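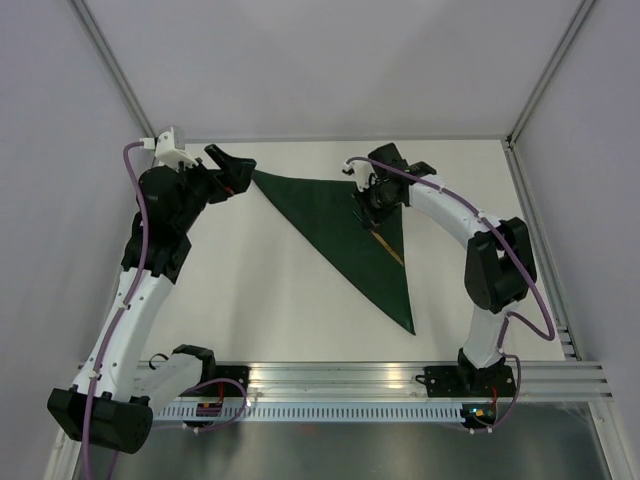

Two arms, one cloth, folded to a long triangle.

I have been asked three times since spring whether it is time to buy a machine that does the laundry. My position has not moved much, but the reasons have, so I am writing them down in one place.

Start with what already works. Washing and drying were solved decades ago because both can be done to a heap. The drum does not care where a sleeve is. Folding is the first step in the chain where the machine has to know the shape of the thing it holds, and cloth has no fixed shape to know. A box has six numbers for its position. A dish towel dropped on a table has as many as you care to model.

Two arms help a great deal. With one arm, every fold is a drag: you pick up a corner, move it, and friction decides what the rest does. With two, you can hold one corner down while the other travels, or put tension across an edge and get a straight crease. The cost is coordination. If the two grippers disagree on distance by a centimeter, the cloth either sags or gets pulled out of one of them.

I keep a log of home trials with hand timing, using a plain square cloth and starting from a crumpled pile. My own time to a flat quarter fold is 9 seconds. The Drondico bench unit I was able to test in October averaged 32 seconds over 30 attempts when it finished, and it did not finish all of them. The failures were nearly all of one kind: the gripper closed on two layers when it needed one. After that every later step was carried out correctly on the wrong piece of cloth.

Speed is the figure everyone quotes, and I think it is the wrong one for a home. If a machine runs overnight, 32 seconds per item is fine. What matters is how often it stops and waits for a person. A folding machine that needs help every tenth towel is a chore with a power cord.

The shop floor is a different case. Trevaskis, a linen service, feeds flat sheets to its folders by hand, and the folders themselves are old, fast and dull. The open job there is the feed: find two corners in a cart of tangled sheets and present them to the clamps. It is one item type in a few sizes, with good lighting and a technician in the building. I expect that job to go to machines well before anyone's basket of mixed socks does.

Back to the layer problem, which I think is the center of all of it. Edges are where you want to grip, and edges are where the fabric doubles back on itself. A bound edge is easier than a raw one, being thicker and easier to pick out. From above, though, a folded flap and a true hem can look much alike, and once the fingers close they cover the very spot you need to inspect.

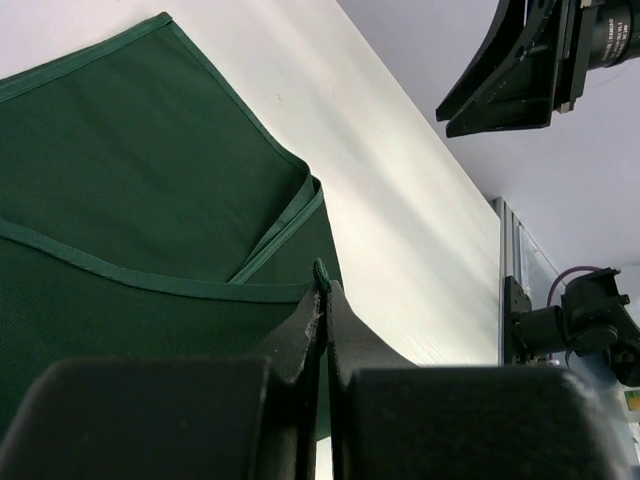 What I would want before buying

A published rate of human interventions per hundred items, on laundry the maker did not choose. Futero gives a success rate but does not say what counts as success. Merkness gives neither.

A way to detect a double-layer grip before the fold begins. Finger thickness sensing would do, and so would a short lift and a second look.

Recovery without a person. Dropping the cloth and starting over is acceptable to me, even if it doubles the time.

Until then I fold by hand, and the test cloths go back in the drawer with the rest.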